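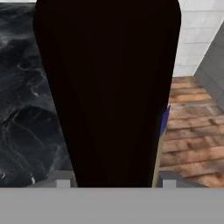 1/9

Okay friends, settle in, because I finally finished the apron I've been going on and on about since January, and I have a lot of feelings about pockets.

2/9

So the pattern is the Walari, the crossback one with the wide straps. Thư Hồ talked me into it after I complained (again!) about neck loops giving me a headache by the time dinner is on the table.

3/9

The fabric is a gray linen blend from Beltska. I washed it twice before cutting, and I'm so glad I did, it shrank a good bit the first time and then a tiny bit more the second.

4/9

Cutting went fine. Sewing the straps went fine. Then I put the pockets on, tried it on in the hall mirror, and they were sitting practically at my knees. I'm short, the pattern lady is tall, and I never thought to check.

5/9

Picking out topstitching on linen is slow work, let me tell you. I did it over three evenings with a pot of tea and an old mystery series going, and by the end I knew who did it and had hardly any holes.

6/9

Moved everything up to where my hands naturally land. If you make this one, pin the pockets, put the apron on, and reach for them with your eyes closed. Wherever your hands go, that's the spot.

7/9

For thread I used the Clonico all-purpose in charcoal, the big 1,000 yard spool, and there's plenty left for the next one, which is promised to my sister.

8/9

She wants hers longer, with a towel loop on the left hip and no pockets at all. No pockets! We were raised in the same house, I don't understand it.

9/9

Anyway, thank you for all the hemming advice last week, you were all so kind. I went with the narrow double fold and pressed it to death. Sister's apron gets cut out this weekend if the iron holds up.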